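회의록 좀 짧게 씁시다

분류: 생각 > 일과 글 > 회의

회의록이 너무 길다. 이 얘기를 여기서 벌써 두 번은 한 것 같은데 또 한다. 어제 받은 게 42쪽이었다. 한 시간 반짜리 회의에 42쪽. 읽었냐고? 안 읽었다. 첫 장 보고, 내 이름 검색하고, 닫았다. 다들 그렇게 할 거다.

퍼브우드(Puvwood)에 다닐 때는 회의록이 아예 없었다. 그것도 문제긴 했다. 6월에 정한 걸 가을에 다시 정하고, 누가 반대했는지를 두고 또 싸우고. 그래서 옮긴 회사에서 회의록을 꼬박꼬박 쓴다길래 처음엔 좋았다. 한 달쯤 좋았나. 그 다음부터는 받은편지함에 쌓이기만 했다.

왜 길어지나. 쓰는 사람이 겁나서 그렇다. 빼면 혼난다. 넣어서 혼나는 경우는 별로 없다. "그 말은 왜 빠졌죠?"라는 메일은 와도 "그 말은 왜 넣었죠?"는 잘 안 온다. 그러니 다 넣는다. 누가 늦게 왔고 누가 먼저 나갔고, 창문을 열자고 했고, 다음에 다시 얘기하기로 했고. 막내가 쓰면 더 길다. 뭐가 중요한지 판단할 권한이 없는데 기록할 책임만 있으니까. 당연한 결과다.

요즘은 자동 받아쓰기까지 붙었다. 편하다, 인정. 근데 그걸 그대로 붙여서 보내는 건 회의록이 아니라 녹음을 글자로 바꾼 거다. "아 네네 그쵸 그런데 그게" 이런 게 세 줄씩 나온다. 받는 사람한테 정리를 떠넘기는 셈. 열 명이 받으면 열 명이 각자 정리를 해야 된다. 쓰는 사람 한 명이 20분 더 쓰면 끝날 일을.

마라마 카테네 씨랑 이걸로 꽤 길게 다툰 적이 있다. 그분 주장은 이렇다. 짧은 회의록은 힘 있는 사람 편이다. 요약하는 순간 소수 의견부터 날아간다, 결정만 남기면 왜 반대했는지가 사라진다고. 맞는 말이라 그날은 할 말이 없었다. 집에 와서 생각하니 할 말이 있었는데 이미 늦었고.

그래서 여기다 쓴다. 반대 의견은 남겨야 된다. 단, 한 줄로. "카테네 반대, 일정이 안 맞는다는 이유." 이러면 된다. 긴 회의록 31쪽 중간에 묻혀 있는 반대 의견은 없는 거랑 뭐가 다른지 모르겟다. 찾는 사람만 찾는 기록이고, 보통 그걸 찾는 건 이미 싸움이 난 다음이다.

내가 바라는 형식은 별거 없다. 맨 위에 결정된 것. 그 밑에 누가 언제까지. 그 밑에 안 정해진 것과 반대한 사람. 끝. 한 장, 많아야 두 장. 발언 순서대로 쓰지 말 것. 회의는 순서대로 흘러가지만 읽는 사람은 순서에 관심이 없다. 참석자 직함도 좀 뺐으면 좋겠다. 같은 회사 사람들끼리 매번 직함을 다 적는 이유가 뭔지.

그리고 쓰는 사람을 돌려가며 정하자. 늘 같은 사람이 쓰면 그 사람은 회의에서 말을 못 한다. 받아 적느라 바빠서. 예전 팀에서는 엠블라 헤우글란 씨가 거의 2년을 혼자 썼는데, 나중에 들으니 하고 싶은 말이 많았단다. 미안했다. 나도 그 자리에 있었고 한 번도 제가 쓸게요 소리를 안 했으니까.

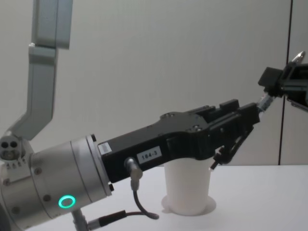

흰 테이블과 회색 벽, 로봇 팔.

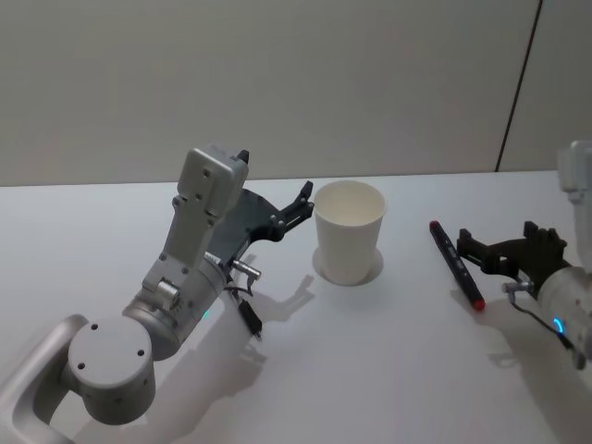
보내는 시간 문제도 있다. 회의 끝나고 48시간이 지나서 오는 회의록은 사실상 보관용이다. 그 사이에 다들 자기 기억대로 일을 시작해버렸고, 기억은 서로 다르고. 당일에 보내자. 거칠어도 된다. 오타 있어도 된다. 틀린 데가 있으면 누가 답장을 하겠지. 차라리 그게 낫다. 다듬느라 이틀 묵힌 문서보다 대충 써서 한 시간 만에 온 메일이 훨씬 쓸모 있었다, 내 경험으로는.

법적으로 남겨야 하는 회의는 다른 얘기다. 이사회 같은 거. 그건 길게 쓰시라. 나는 매주 하는 팀 회의 얘기를 하는 거고, 거기서 누가 "일단 공유드립니다" 했는지까지 십 년 뒤에 들춰볼 사람은 없다.

새해부터 우리 팀은 한 장으로 해보자고 말은 해놨다. 반응은 그냥 그랬다. 첫 회는 내가 쓰기로 했고. 길어지면 뭐, 이 글 링크가 나한테 돌아오겠지. 그건 감수한다. 일단 양식부터 만들어야 되는데 아직 안만들었다.

최종 수정: 12월 30일

문의 | © 글쓴이, 무단 전재 금지 | 맨 위로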